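**Water supply subgroup, Friday, 10 am, Wandville**

1. Previous minutes accepted with one correction: the Prinley meter reading is 3,501 kL.

2. Busville main. Pressure loss continues between the valve pit and the reservoir. Kacper Tomaszewski to isolate the lower section and repeat the test in July.

3. Storage. Option A is a single 2,000 L tank; option B is two of 1,000 L on separate slabs. Option B preferred, subject to the plumber's quote. 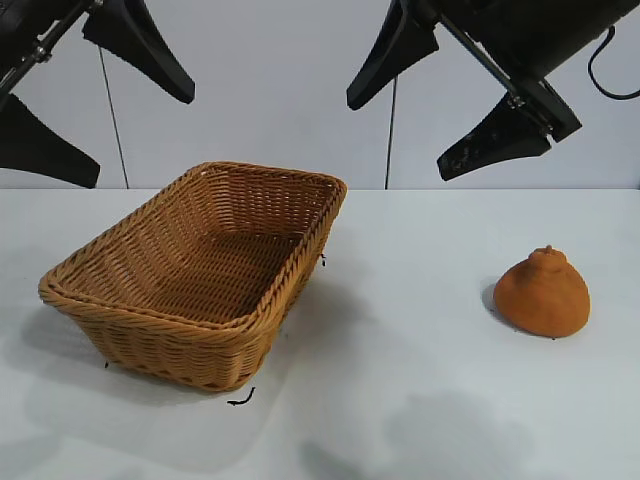 Wasilewska asked that the overflow be metered under either option. Agreed.

4. Backflow certificate still outstanding.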